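I have become a person who mends things, and I want to make the case for it, because I think more people would love this than they suspect.

It started with a pair of black work pants from Jonder. The seat wore through, the way it always does on me, and I was about to order the same pair again when I saw the price had gone up to $51. I had a needle in a hotel sewing kit and a free evening. The patch I made was lumpy and a little crooked and I wore those pants all through July feeling like I had gotten away with something.

Since then I've fixed two sweaters, a tote bag, most of my socks and a quilt that the dog had opinions about. I'm still slow. My stitches wander. But oh, the pleasure of it! You sit down with a thing you'd written off, and an hour later you get to wear it again.

Most of what gets said about mending is about saving money or saving the planet, and I agree with both arguments. I just don't think either one would get me off the couch on a weeknight. What gets me off the couch is that it feels good. Cloth is lovely to handle once you slow down enough to pay attention to it. You start to notice which way the threads run and how a knit pulls in one direction and sits still in the other. You learn that denim fights you, and that old cotton sheets are the best patching material in the world (soft, tightly woven, free if you ask your relatives). 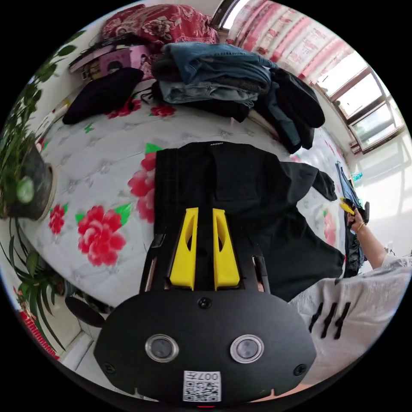
Dark fabric is the hardest, by the way. Black thread on black cloth under a kitchen bulb will have you stitching by feel and muttering. Do it by a window in the morning. Or use orange thread and let everybody see it, which is what I do now when I'm in the mood.

And I do think the visible kind deserves a better reputation. Somewhere along the line a patch came to mean you couldn't afford new, and plenty of people my mother's age still flinch at one. I understand that. If you grew up being teased for your elbows, a bright darn isn't going to look charming to you. But I wore my orange-kneed jeans to the library in Tolldale and got stopped twice by strangers who wanted to know how I'd done it, and one of them had a cardigan in her bag with a hole she'd been meaning to deal with for years. We sat down and did it right there by the magazines.

I'd like schools to teach this again, to every kid, for a few weeks at least. I'd also like clothing companies to make it easier. Drendine puts a little card of matching yarn in with its sweaters, and it's such a small, kind thing to do. Wider seam allowances would help too. So many new shirts are sewn so close to the edge that there's nothing left to work with when a seam goes.

If you want to try, start with a sock. It's small, it hides in a shoe, and the stakes are low. Put it over a light bulb (a cold one!) or a smooth jar, run your yarn up and down across the hole, then weave back through the other way, over and under. It'll look terrible. Wear it anyway and do the other one next week.

I have a coat waiting on the chair with a torn pocket, and I've been looking forward to it all day.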